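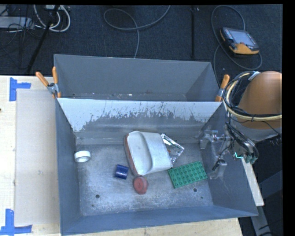
Two-part metal bin with sloping divider, gray, on wood worktop. Contents not included.

Gimilska divided bin – used stock

We buy these bins secondhand and sell them secondhand. The old catalog called them "maintenance free for life," a phrase we have taken off every page we control. A metal bin needs wiping out and it gets scratched. If scratches bother you, buy a new one from somebody else and scratch it yourself.

What you get

One gray metal bin, split crosswise by a sloping panel into a narrow rear compartment and a much larger front one. The front floor is flat and has two larger round holes in it. The old catalog listed these as "multi-use ports." We list them as holes. Small screws, beads and loose pills of solder will find them, so put a mat down or keep that sort of thing in a jar.

The slope is sold by others as a "self-sorting surface." It doesn't sort anything. Things you drop on it end up at the bottom with everything else. What it does do is make the front compartment easier to reach into than a straight-walled box of the same size, and we think that is enough to ask of it.

Condition

Sold as grade 3 on our scale, meaning sound but plainly used. Expect dark scratches and worn patches across the divider, scuffing on the floor of the front compartment, and flecks of debris in the rear one along the foot of the panel. We brush the bins out before shipping. We do not polish, paint or "restore" them – paint over scuffed metal tends to come off on whatever you store.

What people keep in them

Mostly odds and ends. The one shown has a white container-like object, a crumpled foil packet, a white roll, a green building-block plate with studs and a couple of smaller pieces in it, and that kind of mixed load suits it well enough. We would not use it for:

Food, unless it stays in its own packaging
Liquids (see holes)
Anything with a finish you care about, without a liner

Zofia Sikora in our returns department keeps asking us to say that the rear compartment is narrow. It is narrow. Measure your things before you order.

Liners

The Amoso felt liner fits the front compartment and costs more than we think felt should. It quiets the bin and covers the holes. The Skurano "acoustic" liner is also felt. We tried both for a month in May and could not hear a difference, so we stock the cheaper one.

Ordering

Item number: 825
Maximum per order: 7
Shipping: from our Piątek warehouse, one bin per carton
Returns: accepted if the bin is bent, or if we sent the wrong thing. "More scratched than expected" gets a partial refund at best.

Buyer comments

"Was ready to be annoyed and wasn't. It's a bin. The slope is handy for getting a hand in. Lost a washer through the floor on the first evening." – Maureen Birkett

"Dirty in the corners when it came, whatever they say about brushing. Cleaned up with dish soap. I'd buy another at this price but not at the new price." – Jarosław Bielecka

"Do the holes come with plugs?" – Lovely Mangubat
Reply from the shop: No. We looked at rubber plugs and the sample set fell out when the bin was lifted. Tape on the underside works for a while.

Questions about bulk orders go to Igor Zieliński at extension 184. Please have the item number ready, and please don't ask him about the polished version. There isn't one.

Page last checked September 12, 2024.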